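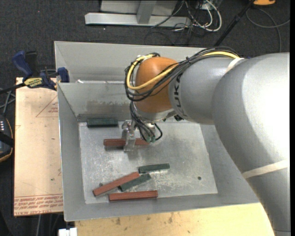
What is a feed reader for, if everyone gets their links from social apps now?

It's for reading what you picked, in the order it was published, with nothing slipped in between. That was the whole answer I gave at lunch and I want to write it down while I still like it.

February
by Feven Yilma

Filed under: Web stuff, Reading tools, Notes to self

Search this notebook
Go

Started the morning with an export from the old reader. 801 subscriptions! I had no idea. The file opened fine in a text editor, so I went through it by hand with a big pot of tea, and it was much more fun than I'd expected (old friends' blogs, a weather diary, three separate sites on the history of library cards).

First pass: dropped everything that returns an error. That took out almost 200. A few of them had only moved, and where the old address had a forwarding note I put the new one in. Worth checking by hand before deleting, the script calls a redirect loop "dead" and it shouldn't.

Second pass: import into Skikelau. It swallowed the file in one go and kept my folders, but it flattened the nested ones, so "Learning / Badges" and "Learning / Open courses" both landed in "Learning." I can live with that. Tags would do the job better anyway and I've been meaning to switch.

Then the part I was looking forward to, which is Su. Su is the little filter script I've been poking at since last winter. It reads the incoming items and folds repeats together, so when six blogs all link to the same article I see it once, with the six names under it. And it works so well on the education feeds! One essay on course credits had been passed around by nearly everybody I follow, and seeing all their comments stacked up in one place was like overhearing a really good hallway conversation.

Problems so far:

- Su treats addresses with tracking junk on the end as different links. Strip everything after the question mark? No, tried it, and it broke the Jillavville forum, where the thread number lives after the question mark. Need a list of known junk instead.
- Titles in capitals sort first. Silly, easy fix.
- Memory climbs when I fetch more than 100 feeds at once. Batches of 40 run fine, a bit slower, and I don't mind slower.

Afternoon: set up the shared folder in Vokomow so the rest of you can drop links in. Anything you save there comes out as an ordinary feed, so you don't need an account on whatever I'm using this month. Please add a line saying why you saved it. I love those lines, they're half the reason I read the weekly roundup at all. "Good chart halfway down" is plenty.

Tried writing the roundup straight from the folder and it came together in one sitting. Five links, a sentence or two each, no thumbnails. I left out the two paywalled ones, though I've kept them in the folder in case somebody finds an open copy.

4:20 pm. Junk list started, utm ones first. The forum threads load again. Capitals fixed too.

Still to do: tags for the flattened folders, a proper test on redirect loops, and ask whether the weather diary has a feed for the photo pages, I only seem to get the text.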